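FOR IMMEDIATE RELEASE

Tarnstead Gallery Opens Survey of Printed and Pressed Surfaces by Josué Sales

Exhibition runs through July and includes 110 works on paper, metal and cloth

TARNSTEAD – The Tarnstead Gallery will present "Uva," a survey of work by the printmaker Josué Sales, in its ground floor and mezzanine rooms. The exhibition brings together 110 works made over 20 years and is the first to show the artist's early relief prints alongside the large pressed-metal panels that have occupied him more recently. Admission is free.

The title is taken from a series of small intaglio plates Sales began as a student. Each plate records the same bunch of grapes at a different stage of drying. The series was never editioned, and the plates were stored unwiped, with ink left in the lines. Seven have been cleaned and proofed for the exhibition under the artist's supervision. The proofs are hung in the order in which the plates were cut, and the plates are shown in a flat case beneath them.

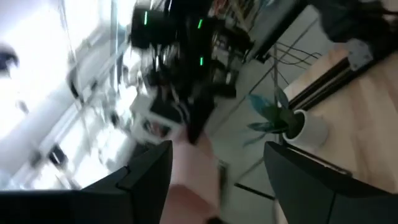

The second room covers the period in which Sales stopped using a press. Prints from these years were made by hand pressure on dampened cotton paper, using blocks cut from end-grain pear. Ink coverage is uneven by design. Several sheets carry two or three impressions of a single block, each made without re-inking, so that the image fades from left to right across the sheet. The gallery has mounted these works unglazed, set back behind a low rail, to allow the embossing to be read under side light.

"With glass in front of them, the sheets go flat," said Sales. "The depth of the mark is most of the information. I asked for low lamps and a long room, and the gallery agreed to both."

The mezzanine is given over to "Drostatero," a single work in 554 parts. Each part is a square of thin zinc, pressed against a textured surface and then inked, wiped and sealed. The squares are fixed edge to edge on three walls. Sources for the textures include woven matting, tree bark, road surface and the backs of other prints. The artist has not published a key to the sources, and the squares carry no individual titles. A numbered diagram of the installation is available at the desk for visitors who wish to refer to particular squares.

"Drostatero" was previously shown only in sections. Its full installation required a change to the mezzanine wall system, which had been built for framed work and could not take the fixings. A continuous batten has been added behind the wall lining, and each zinc square hangs on a concealed clip that permits slight movement as the metal expands. The clips can be released one at a time, so a square may be removed for inspection without disturbing its neighbors.
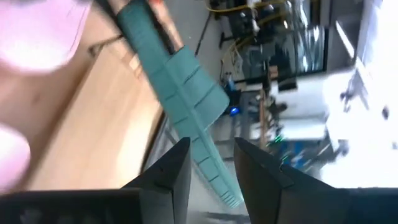 The final room concerns the Bermúdez portfolio, a set of color relief prints made jointly by Sales and the Bermúdez workshop, where he worked as a printer before exhibiting under his own name. The portfolio departs from the artist's usual method in that each print uses a reduction block: one piece of wood is cut and printed repeatedly, with more of the surface removed before each new color. The block is destroyed in the process, and the edition cannot be reprinted. Progressive proofs showing the state of the block at each color are included for two of the prints – the only occasions on which such proofs were kept.

A printed catalog accompanies the exhibition. It contains a full checklist with dimensions and paper types, technical notes on ink and wiping, and an interview with the artist. Reproductions of the unglazed works were photographed under the same side lighting used in the gallery. Dimensions are given for the sheet first and the plate or block second, height before width.

Printing demonstrations will be held in the education room at 2 p.m. on selected afternoons. Each session covers block preparation, inking and hand printing, and lasts nearly an hour. Places are limited and should be reserved through the front desk. Participants should expect contact with oil-based ink and dress accordingly. Children under 12 must be accompanied by an adult.

Light levels in the first and second rooms are held low for conservation reasons. Visitors should allow a few minutes for their eyes to adjust. Large-print versions of all wall texts are available, and the mezzanine can be reached by elevator from the main entrance. Photography without flash is permitted throughout, except in the Bermúdez room.

Press materials

Installation views and reproductions of individual works may be requested from the gallery's press desk. Images are supplied for use in connection with coverage of the exhibition only and must not be cropped or overprinted. Captions should give the artist's name, title, medium and "Courtesy of the Tarnstead Gallery." Requests for interviews with the artist should state the publication, proposed length and deadline.

About the Tarnstead Gallery

The Tarnstead Gallery shows prints, drawings and works in related media, with an emphasis on process and materials. It maintains a study room where works on paper can be viewed by appointment.

– ENDS –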